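Cómo llevar la hoja de anotación en un partido de béisbol aficionado

Guía para anotadores de la Liga Municipal de Sordale
Actualizada el 21 de junio

La presente guía se dirige a quienes asumen por primera vez la anotación oficial de un encuentro. Se da por conocido el reglamento de juego; no se requiere experiencia previa en estadística deportiva. 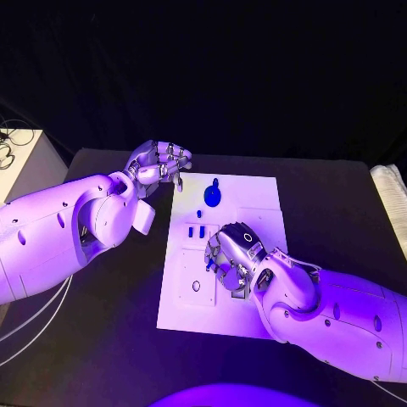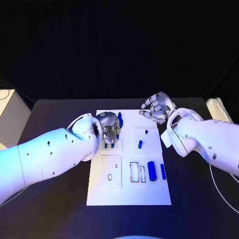 Antes del partido

El anotador deberá presentarse en el campo con antelación suficiente para recibir las alineaciones firmadas por ambos cuerpos técnicos. Se transcribirán en el orden de bateo, con apellido, número de uniforme y posición defensiva. Los suplentes se consignan en el margen inferior. Si dos jugadores comparten apellido, se añadirá la inicial del nombre.

Numeración de las posiciones

La hoja utiliza la numeración habitual: 1, lanzador; 2, receptor; 3, primera base; 4, segunda base; 5, tercera base; 6, campocorto; 7, jardinero izquierdo; 8, jardinero central; 9, jardinero derecho. Esta numeración no guarda relación con el número del uniforme, confusión frecuente entre los anotadores nuevos.

Registro de cada turno

Cada casilla corresponde a un turno al bate. Un rodado al campocorto con tiro a la primera base se escribe 6-3. Un elevado capturado por el jardinero central se escribe F8. El ponche se indica con la letra K y la base por bolas con BB. Las bases alcanzadas se trazan sobre el rombo impreso, comenzando por la esquina inferior, y el rombo se rellena por completo cuando el corredor anota carrera.

Los outs se numeran dentro de un círculo. Al producirse el tercero, se traza una línea diagonal en la esquina de la casilla – nunca sobre el rombo – y se suman las carreras, los imparables y los errores de la entrada.

Hits y errores

Se anotará error cuando, a juicio del anotador, un defensor habría completado la jugada con un esfuerzo ordinario. En caso de duda conviene escribir la decisión provisional a lápiz y revisarla al término de la entrada. Los entrenadores no podrán dirigirse al anotador durante el juego; toda reclamación se presentará por escrito ante Crescencio Hinojosa, coordinador de anotación, en un plazo de 5 días.

Cambios de lanzador

Cada relevo se señala con una línea horizontal gruesa entre el último bateador enfrentado por el lanzador saliente y el primero del entrante. Los corredores que permanezcan en base se cargan al lanzador saliente si llegan a anotar – salvo que se hubieran embasado por error, en cuyo caso la carrera es sucia.

Cierre y entrega

Terminado el encuentro, se comprobará que los turnos de cada equipo equivalgan a la suma de carreras, outs y corredores dejados en base. La hoja cuadrada se firma y se entrega en la oficina del campo Cortés. Las hojas de la temporada se conservan hasta noviembre, fecha en que se publican los promedios definitivos.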